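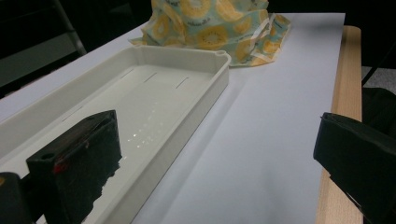
Castillo Festival Names Natnael Teshome as This Year's Headliner

Singer and presenter Natnael Teshome will headline the Castillo Festival in Rurkberg this December, topping a bill of 22 acts over 3 nights. It will be Teshome's first full live set since he stepped away from touring to present the late-evening music show Wurkis, and we could not be happier to have him.

Rurkberg, 17 June 2023 – Teshome confirmed the news himself last night, in the closing minutes of Wurkis, by reading out the festival line-up and pausing for a very long time before he got to his own name. The studio audience worked it out well before he said it.

"I've spent so long introducing other people's songs that I'd begun to miss my own," said Teshome. "Castillo gave me a slot on the small stage when I had one single and a borrowed keyboard. I've wanted to come back and do it properly ever since, and I've got new songs that I'm itching to play to people who aren't my neighbours."

The closing-night set will include the whole of his album Urkitz, played in order for the first time, along with material from the follow-up he has been recording at home. He will be joined by a nine-piece band and a string section, and by at least one guest from the Wurkis sofa – we have been sworn to secrecy on that one.

Vitalii Vakulenko, who directs the festival, first asked Teshome to headline two years ago.

"He said no, very politely, and then he said no again," said Vakulenko. "This spring he rang me and asked if the offer was still open. I was on a tram and I think I shouted. Urkitz is a record that people in this city know by heart, and hearing a full hall sing it back to him is going to be wonderful."

Castillo began 39 years ago as a one-night concert and now welcomes roughly 4,000 people each evening. The rest of the bill takes in pop, folk, comedy and a late-night DJ programme, and the opening night will once again be given over to new artists, all of them playing the festival for the first time.

Wurkis will also broadcast a special edition from backstage on the closing night, with Teshome presenting the first half before he goes off to get changed.

Tickets go on general sale next month through the festival website and at the Castillo box office in Rurkberg. Night-by-night line-ups and stage times will follow in the autumn.

Interview requests for Natnael Teshome and Vitalii Vakulenko should be sent to the Castillo Festival press office.

Ends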